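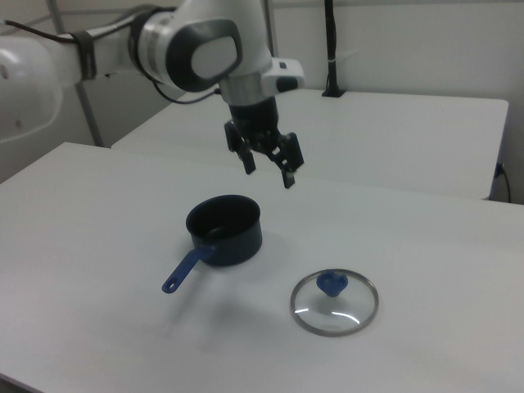 Section 4. Your First Batch on the Trasik Candle Starter Set

Welcome to the fun part! By now you have unpacked the wax, wicks and tins (Section 2) and picked a scent (Section 3). Set aside an evening, put on some music, and read these steps all the way through once before you turn on any heat.

4.1 Getting ready

1. Cover your work surface with newspaper or an old sheet. Wax drips travel farther than you'd think.

2. Wipe the inside of each tin with a dry paper towel.

3. Press a wick sticker onto the metal foot of each wick, then push the wick down firmly in the center of the tin. Count to ten before letting go.

4. Slide a centering bar over each wick. The set comes with 6 bars, one for each tin, so you can pour the whole batch in one go.

Note: If a wick leans, pull it straight now. Fixing it after the pour leaves a dent you'll be looking at for the life of the candle.

4.2 Melting the wax

Soy wax likes gentle, steady heat, and the old double-boiler method is still our favorite. You'll need a large pot for the water and a smaller one for the wax. A deep little saucepan with a long handle, like the dark navy one with the blue handle, is a lovely shape for wax. Pick one you're happy to retire from cooking, and leave its lid off the whole time so you can watch the flakes go.

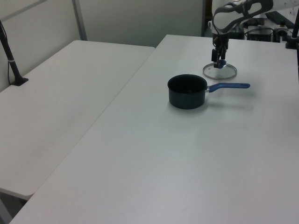

5. Fill the large pot with 2 inches of water and bring it to a low simmer. A clear glass lid with a knob in the middle is handy at this stage: you can check the bubbles without lifting it. Take the lid off before you set the wax pan in the water.

6. Add the wax flakes to the smaller pan and lower it into the simmering water. Stir slowly with the wooden paddle. The flakes slump, then turn to slush, then all at once you have a pool of clear gold. It's a great moment!

7. When the last flakes are gone, clip on the thermometer and follow the temperature chart on your wax bag.

CAUTION: Never leave melting wax alone, even for a minute. If it starts to smoke, turn off the heat right away. Never put water on burning wax. Turn off the burner and cover the pan with a metal lid if you can do it safely. If you can't, get out and call for help.

CAUTION: Keep water out of the wax. One splash can make it spit.

4.3 Scent and pour

8. Take the wax off the heat and dry the outside of the pan with a towel.

9. Add one bottle of scent oil and stir for two full minutes. (Dilek Gezer, who mixed the December Orange blend, stirs for three and swears by it.)

10. Pour slowly into each tin, stopping just below the inner lip. Save a spoonful or two for topping up.

11. Leave the tins where they are for 28 hours. No fridge, no fan, no poking!

Note: Small frosty patches on top are normal with soy. Bigger craters can be smoothed with a hair dryer on low.

12. Trim each wick to a quarter inch before lighting. Let the first burn run until the melted wax reaches the edge of the tin.

For cleaning up your pan and paddle, go to Section 5.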